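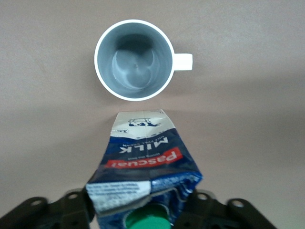 Pour cell notebook, Galtthorpe bench
October 2, 2019
Written by Imtiaz Weerakoon, read by whoever inherits this

Grip fault again on the carton pick. Same as before: fingers close, controller says it has the part, and halfway through the lift it changes its mind. Tormod swears it's the force setting. Tormod swears everything is the force setting.

Took the fingers off to look. Left pad was worn shiny on the inside edge and the right one was fine, so the left has been doing all the rubbing. Swapped both anyway out of the Madar spares drawer. One pair left in there now. Jairo, please order before December, when Madar shuts down and stops answering its phone.

The two screws on the left finger were barely finger tight. I did not put them in that way. Threadlocker this time, the blue one. If you need a torch to get them out you've used the red one and you can explain it to Arvid.

Re-homed the gripper after the swap. Closed position was off by a hair, so I redid the zero with the fingers touching and saved it as VIK_B. Do not load VIK_A. I'd delete it but the startup script looks for it by name and sulks if it's gone. Stellan wrote the startup script.

Wrist camera: wiped the lens, reran the calibration, 8 poses. Residual came out better than last time, which I put down to the wiping. View is good now. Mug upper middle, handle to the right, carton in the fingers with the MILK lettering upside down to the camera and the green cap at the near end. Both fingers show in the bottom corners, and you can see the holes along them, handy for checking nothing has shifted since the last calibration.

The soft band of shadow across the middle of the table is still there. It sits right around the top of the carton, and the edge finder takes an interest in it. Moved exposure from 3,000 to 930 and it lost interest, but then it also lost the rim of the mug. Put it back. Somebody with more patience than me should try moving the lamp.

Cartons. The Pascual one is badly crumpled now, worst in the lower half, with a flap folded in. The gripper will still take it, but the grip width I had for a fresh carton means nothing on this one. I've been closing on force and letting the width land where it likes. Stellan would like a rule for when a carton is retired. My rule is when I'm embarrassed by it. He has asked for something he can type in.

Cycle counter was at 205 when I started on the new pads. Write the number down here when you see the first slip, please. "A while ago" is what we have for the previous set.

Still open:
- cable tie on the wrist loom rubs at full rotation, needs a longer loop
- Stultitz bracket still on backwards, works fine, leave it alone until someone needs the bolt
- grip fault clears itself on restart and leaves nothing in the log. Arvid to look
- spare mug. We have one mug in this cell and the tea situation upstairs is getting tense

Left the arm parked and the air off.

2 comments | 0 shares

Search this notebook
Enter keyword Go

Recent entries
Lamp bracket, second attempt
Why VIK_A must not be loaded
Air line leak behind the bench
Wrist loom: photos wanted
Jairo's list of things that are not bearings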